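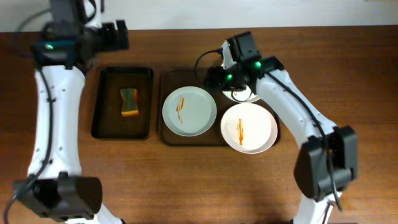
4.3 Sammelband aus Fortsetzungen anlegen

Wer Erzählungen zuerst in Heften veröffentlicht hat, kann die einzelnen Folgen in Hovell zu einem Band zusammenführen. Die Originaldateien bleiben dabei unverändert. Ein Band fasst höchstens 92 Folgen.

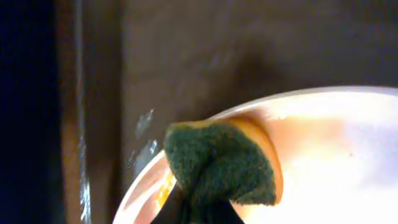 Defne Kaplan
Redaktion Handbuch, Hovell

Vor dem Start müssen alle Folgen im selben Projektordner liegen und den Status »Lektoriert« haben.

1. Öffnen Sie im Menü »Werk« den Punkt »Neuer Sammelband« und tragen Sie Titel und Verfassernamen ein. Bei einem Pseudonym gehört der bürgerliche Name in das Feld »Rechteinhaber«. Er erscheint nicht auf dem Titelblatt.

2. Markieren Sie die gewünschten Folgen und ziehen Sie sie in die rechte Spalte. Die Reihenfolge dort bestimmt die Kapitelfolge im Buch.

3. Wählen Sie unter »Übergänge«, ob Zusammenfassungen wie »Was bisher geschah« entfallen sollen. Hovell erkennt nur Absätze mit der Formatvorlage »Rückblick« – alle anderen müssen Sie von Hand löschen.

Achtung: Nach dem Schließen des Bandes lassen sich gelöschte Rückblicke nicht wiederherstellen.

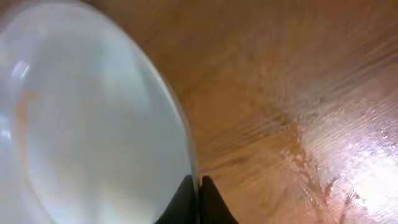 4. Legen Sie die Schriftgröße fest. Voreingestellt sind 12 Punkt; für Bücher zum Vorlesen gibt es die Vorlage »Kinderbuch groß« mit 20 Punkt.

5. Klicken Sie auf »Band erzeugen«. Bei mehr als 20 Folgen kann der Vorgang einige Minuten dauern.

Hinweis: Illustrationen aus der Heftfassung werden in Originalgröße übernommen. Prüfen Sie den Umbruch in der Seitenansicht, bevor Sie die Druckdatei ausgeben (siehe Abschnitt 4.5).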